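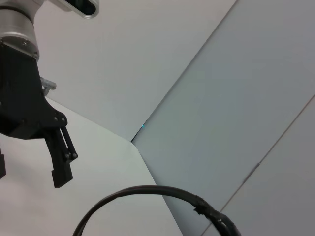

Figure 1. Bras et pince à mors parallèles, doigt à vide au-dessus de la table. Un câble noir forme une boucle sous la pince ; une portion est gainée de ruban adhésif noir.

Robotique collaborative, module 5
Règles et bonnes pratiques pour l'outil en bout de bras
Notes de cours, version du 6/10/22
Responsable : Nafula Urio. Travaux pratiques : Rüdiger Schwerdtfeger

1. Objet de la séance

La séance porte sur ce qui se trouve après la bride du robot : pince, doigts, visserie, câbles. L'analyse de risques du bras lui-même a été vue au module précédent et n'est pas reprise. On rappelle seulement qu'un bras vendu comme collaboratif ne rend pas l'application collaborative. C'est l'ensemble bras, outil, pièce et environnement qui est évalué.

2. Textes de référence

ISO 10218-1 : exigences de sécurité pour le robot.
ISO 10218-2 : exigences pour le système robot et son intégration. C'est le texte qui concerne l'intégrateur, donc vous pendant les TP.
ISO/TS 15066 : compléments pour les applications collaboratives, en particulier les limites biomécaniques de contact.
ISO 12100 : méthode générale d'appréciation et de réduction du risque.
ISO 9409-1 : interfaces mécaniques, brides circulaires.

Les textes sont consultables à la bibliothèque. Les numéros de paragraphe ne sont pas à apprendre, mais il faut savoir dans quel document chercher.

3. Montage sur la bride

Vérifier que le plan de perçage de l'outil correspond à celui de la bride. En cas d'écart, on passe par une plaque d'adaptation. On ne reperce jamais une bride.

Les vis sont serrées en croix, au couple donné par le fabricant, avec une clé dynamométrique. Un trait de peinture sur la tête de vis et sur la plaque permet de repérer un desserrage à l'œil. Le contrôle des traits se fait à chaque prise de poste.

Après tout changement d'outil, il faut mettre à jour dans le contrôleur la masse, le centre de gravité et le point d'outil. Une masse mal déclarée fausse l'estimation des efforts extérieurs, et la détection de contact peut se déclencher trop tard ou sans motif. Dans l'atelier Drirko, la fiche de chaque outil est rangée dans le classeur de la cellule. On recopie les valeurs de la fiche, on ne les estime pas.

4. Doigts et mécanisme

Une pince à mors parallèles présente deux zones à considérer séparément.

Entre les doigts : risque de pincement à la fermeture. On règle la force au minimum compatible avec la tenue de la pièce et on limite l'ouverture à ce que demande la tâche.

Au niveau des biellettes et des axes : risque de pincement ou de cisaillement pendant tout le mouvement, y compris à l'ouverture. Cette zone est souvent oubliée dans les dossiers d'étudiants. Elle doit apparaître sur une ligne à part du tableau de risques.

Les arêtes des doigts sont chanfreinées ou arrondies. Un doigt imprimé ou usiné sur place est traité comme une pièce nouvelle : plan, matière, masse, date, nom de la personne qui l'a monté.

Le comportement de la pince en cas de perte d'énergie doit être connu et écrit. Tient-elle la pièce, la lâche-t-elle, ou cela dépend-il de la position du mécanisme ? La réponse se trouve dans la notice et se vérifie au banc, pièce au-dessus d'un bac, à faible hauteur.

5. Câbles et flexibles

Règle générale : un câble suit le bras sans tirer, sans frotter et sans former de boucle dans laquelle un doigt, un poignet ou un coin de table puisse se prendre.

On laisse du mou aux articulations et on fixe le câble entre elles. La longueur libre se vérifie en déplaçant le robot à vitesse réduite jusqu'aux limites de chaque axe utilisé par le programme. Un essai limité à la trajectoire nominale ne suffit pas, car une reprise manuelle peut sortir de cette trajectoire.

Le rayon de courbure minimal est celui de la notice du câble. Pour un câble en mouvement, il est plus grand que pour un câble fixe.

Le ruban adhésif est admis comme repérage ou maintien provisoire pendant la mise au point. Il ne remplace ni un collier, ni une gaine, ni un serre-câble, et il ne répare pas un isolant endommagé. Une portion enrubannée est notée au registre, inspectée, puis reprise avec une fixation définitive avant la mise en service.

6. Zone de travail

La table est dégagée avant le premier mouvement. Les bords et les coins de table, les parois et les panneaux proches sont entrés comme limites dans le contrôleur lorsque celui-ci le permet. Dans tous les cas, on mesure l'espace entre l'outil et l'obstacle fixe le plus proche, dans la position la plus défavorable. Un espace où une main peut entrer sans pouvoir ressortir est un point d'écrasement.

Le premier passage d'un programme se fait à vide, à vitesse réduite, une personne à portée de l'arrêt d'urgence. Cette personne ne tient pas le pupitre de programmation et ne fait rien d'autre.

7. Étude de cas : cellule Zein

Dossier préparé par Myrtle Kasprzak et Oluwaseun Odukoya, distribué à part. La cellule a effectué 1 427 cycles entre deux inspections. Le registre signale 146 arrêts sur détection de contact. Les arrêts ont été acquittés sans recherche de cause. L'inspection a relevé un câble trop court côté poignet, qui tirait sur l'outil en fin de course.

À discuter en groupe : à partir de quel moment fallait-il arrêter la production, et qui pouvait en décider ? Comparer avec la procédure Trudunix donnée en annexe du dossier.

8. À rendre

Un tableau de risques pour l'outil de votre binôme, 6 lignes au minimum, avec pour chaque ligne la situation, la mesure retenue et la façon de la vérifier. Joindre la fiche d'outil remplie et un croquis du passage des câbles. Les dossiers sans croquis sont rendus sans note.

Dépôt auprès de Kianoush Safavi, bureau de l'atelier, avant la séance suivante.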